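Home | Posts | Sewing | Garden | About

Marking cloth, and what I've stopped using

I've been making my own clothes for nine years and I have spent more on marking tools than on scissors. My mother used tailor's tacks for everything. I tried for a while and gave up, as I sew in the evenings after work and a shirt with darts and pleats can take a whole night of tacking before a single seam gets done.

The first thing I bought was an air-erasable pen in purple. It works on cotton if you sew quickly. I marked the pocket positions on a linen shirt, had visitors for the weekend, and came back to plain linen. In humid weather the ink can be gone in an afternoon. I still have the pen but I only use it for buttonholes, which I mark and sew in one sitting.

Water-erasable blue is better behaved. The rule is that you must not iron over it. I ironed over it on a pale grey skirt in August and the marks are there today, a bit browner than they were. Cold water only, no detergent until the blue is completely gone.

Heat-erasable pens I won't use on anything I care about. The marks vanish under the iron and can come back when the garment gets cold. I live in Ballarat. Things get cold.

Wax is good on wool and terrible on silk, where it leaves a grease spot that needs dry cleaning. That leaves ordinary tailor's chalk, the flat triangle sort, and chalk in sticks. The triangles are fine when new. Once the edge goes blunt you get a line three or four millimetres wide, and over eight panels that is enough to change the size of a waist. I sharpen mine with an old knife over the sink.

White is the only colour I trust. Pink and yellow have both stayed in cream fabric on me, and the blue got into a seam allowance and showed through.
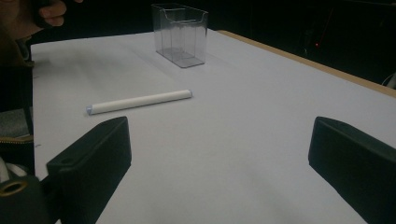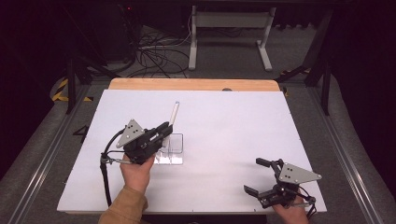

A slim white stick held in black gripper fingers, and a small clear box on the white board.

I keep two brands of chalk at the moment. Guvemitz is the harder one and gives a finer line, but it drags on anything loosely woven. Rorkar is softer and brushes off with a dry nailbrush. For dark wool I use Rorkar, and for denim and drill it's Guvemitz. A box of either lasts me more than a year. The Grarent refillable wheel was a present and I wanted to like it – it rolls a very neat dotted line along a ruler – but the powder clumps and then it rolls nothing at all until you bang it on the bench.

Whatever you use, test it first. I cut a scrap from beside the selvedge, mark it, leave it overnight, press it and wash it. If the fabric is 140 centimetres wide there is nearly always a strip left over that is no good for anything else. I write on the scrap with biro which tool I used and keep it with the pattern.

The other thing that helped was marking less. Notches can be snipped. Fold lines can be finger pressed. Dart points need one dot and the legs need a snip each, and you can join them with a ruler at the machine. On the last coat, which had 20 pattern pieces, I only chalked the pockets, the roll line and the darts.

Next up is a lined jacket in charcoal wool from a remnant, and I'll be tacking the roll line with thread as well as chalking it. Mum was right about that one.

Comments

Hui-mei Lai
I had the same trouble with heat pens on a quilt. Left it in the car over winter and every line came back. Do you sharpen the stick chalk too, or only the triangles?

Reply from the author
Only the triangles. The sticks I rub on a bit of fine sandpaper.

Mekonnen
Slivers of dried-out soap work well on dark colours and cost nothing. Not on wool you can't wash, though.

Older posts | Newer posts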